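Good practice corner: our new rules for reporting simulated kitchen runs

May 6, 2023

If you have been to a Tadis meetup this spring, you will know that we've been arguing over one thing more than any other: what does a success rate mean when every lab counts success its own way? I'm very happy to say we now have a first set of shared rules. The draft went out to member groups in April, the replies were long and wonderfully picky, and version one goes live with this issue. It covers tabletop food and kitchen tasks in simulation, the area where most of our groups are working right now.

The short version fits on one page and has 8 rules. Most of them are plain bookkeeping. Write down the start state of every object. Save the random seed. Say how many tries you ran, and run no fewer than 100 per task. Report all of them, including the ones where the simulator did something silly and the egg went through the counter. (Yes, we had letters about that one.)

The rule I like best is the one on clutter. A run with one object on a bare surface is fine for debugging, but it can't be reported as a kitchen result. The counter has to hold things the arm is not meant to touch, and they have to be listed by name in the run sheet.

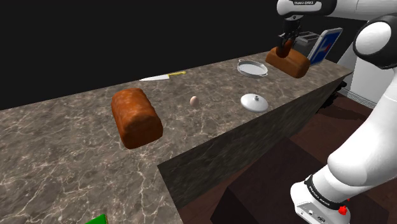

Iratent, who hosted the trial round, went one step further and asked that every bystander object be checked at the end of the run as well. If a lid or a knife has shifted from its start pose by more than the limit on the sheet, the run is marked "done with disturbance" and gets its own column. I was doubtful at first – it sounded like a lot of extra work for a small gain – but the check is a few lines of script, and it tells you so much more about a policy than a single percentage does! Two methods with the same score can leave very different kitchens behind them.

Then there is the question of what counts as a grasp. The replies split into two camps here. Some groups wanted contact on both fingers, others wanted the object lifted clear. We settled on this wording: "A grasp is reported only when the object has left its support and stayed off it for 60 simulation steps. Contact alone is logged as contact." Please use those two words exactly that way in your tables. A view from close to the gripper should be kept along with the wide one, so a reader can check the borderline cases for themselves.
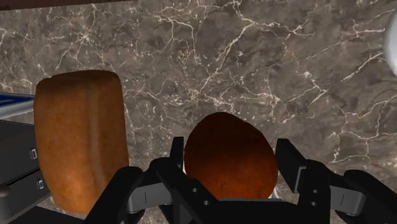
A bread roll between the gripper fingers, with a loaf standing to the left.

Similar objects also get a line in the rules now. If the task names a roll and there is a loaf close by, the sheet must say so, and picking up the wrong one is a failure of its own kind, separate from a drop. Adeyemi pushed hard for this and I think they were right.

What we have left open is time limits. The draft set a cap of 2000 steps per run, and the Zilach group pointed out that a careful, slow policy gets punished for good manners. The cap stays for version one, but you may report a second figure without it as long as the two are side by side.

The full text and a blank run sheet are on the members' page. Try them on something you have already finished and send us the places where they pinch.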